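Open day at the Stustlow carton museum and print works
10/11/2024

I had been meaning to go to Stustlow for years, ever since my aunt left me her button tins and her drawer of old chemist's boxes, so when the open day came up I packed sandwiches and set off far too early. The bus from Dindavley drops you at the bottom of the hill and it is a fair climb to the gate, with a welcome bench halfway up.

The works belonged to the Sandu family until they sold it, and the ground floor still prints, mostly tea and soap boxes. Upstairs is the collection. Tickets were 3 pounds, tea included, and the tea was good and strong.

The print floor

Our guide was Tadeusz Jabłońska, who started here as a lad sweeping up offcuts and ended up running the cutting and creasing room. He let us feed a sheet of board through the old Besetti press ourselves - a slow, heavy thing with a lovely thump to it - and then showed us how to knock out the waste with the side of the hand. Mine tore. He gave me another without a word and I managed that one rather better.

I hadn't known that board has a grain, like cloth or timber, and that a box folded against it will crack along the crease. Tadeusz had us bend two scraps next to our ears to hear the difference. The machine in the corner glues up to 400 boxes a minute, though it was switched off for our visit so that we could hear him talk.

The collection upstairs

There are 2000 boxes in the catalogue and 200 or so out at any time, in shallow drawers you are allowed to open. I spent most of the afternoon in the soap drawers and had to be fetched for the talk. The medicine boxes come from all over, and I liked the Chinese ones best, with so much small print fitted on to one little panel and the title set large inside its green border. One had a stripe of dark green and olive along the edge and a round rainbow badge near the corner, which cheered the whole thing up no end. I can't read a word of it, but I could have looked at the lettering all day.
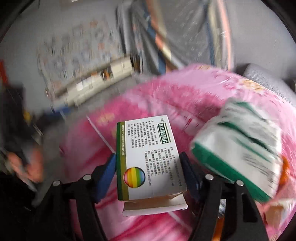
Getting there and practical bits

The next open day is in March. Bring a cardigan, as the upstairs rooms are kept cool, and bring your reading glasses too. The stairs are steep but there is a lift behind the shop if you ask. The shop sells flat boxes from the seconds pile, and I came home with a bagful - I shall find a use for them.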